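Progress report to the Clillow small grants panel
Project: Wulero hand-held grippers, shared workshop build
Prepared by: Zsolt Kovács

Where we are

You asked for a page or so on what your money has become. Mostly it has become grippers. The application promised two working hand-held units by December, good enough to record ordinary household jobs so that the arm we're building can copy them later. Both units now exist, open and close when told to, and can be carried from one end of the workshop to the other without shedding parts. That last point took longer than I would like to admit in writing, so please treat it as a verbal remark.

The bodies are version 7. Versions 1 to 6 are in a crate and will be donated to anyone who needs a doorstop. Since the last report we have settled on padded jaws with a mesh face, after the smooth ones proved excellent at holding things for just long enough to get them over a hard floor.
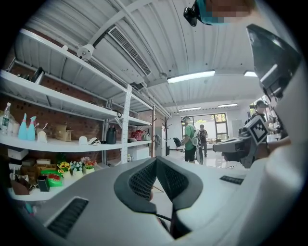
Wulero grippers out on the workshop floor, jaws in the foreground.

The shelves are our test course. Members have stocked them with the sort of things a house has: spray bottles, artificial flowers in pots, cardboard boxes. The flowers were Yusof's idea and they are horrible to pick up, and so we've kept them. A gripper that can lift a flowerpot by its rim without dragging the petals along is a gripper I would let near my own kitchen.

Tracking

Each unit wears a printed marker so that its position can be worked out from the other one's camera. This works well when the marker is in view and badly when somebody's elbow is. We moved the marker to the side of the body, which helped, and asked people to mind their elbows, which didn't. The remaining gaps are short enough for the software to fill in, and I have stopped watching it do so.

Recordings

We have 238 usable recordings of single pick-and-place jobs. The word "usable" is carrying some weight there. A recording counts if the object ends up where it was meant to go, the tracking holds from start to finish and no one says anything we would have to bleep. Simura, who keeps the log, is stricter than I am on the second of these and more forgiving on the third.

What went wrong

The cable. It runs out under the jaws, and on the earlier bodies it liked to catch on shelf edges. We have rerouted it and put in a softer strain relief. The housing vents also needed recutting after the first pair turned out to be decorative. Neither problem cost much beyond filament and my evenings, and the grant covers only the filament.
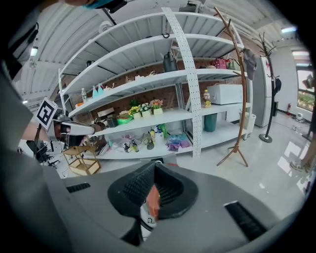 Can the rubber mount be replaced without taking the whole gripper apart?
It can be pulled out from the front by hand once the jaws are off. Allow a few minutes for the first attempt, and warm the new part in your pockets beforehand, as cold rubber is stubborn.

Other members have been asking that sort of thing often enough that I've started a maintenance sheet. It will go to you with the drawings when both are fit to be seen.

Money

We are inside the budget. The printing came in under, the cameras came in over, and the two very nearly shook hands in the middle. I'd like to move what is left from "travel" to "spare jaws". The only travel so far has been to the hardware shop, and I walked.

Next

Fit the same jaws to the arm, which is bolted to a bench at Yusof's house and has so far waved at people and knocked over a lamp. Then try the easiest shelf job, a cardboard box, using nothing but the recordings. If the box goes well we'll move on to bottles. The flowerpots can wait for the next report.

Zsolt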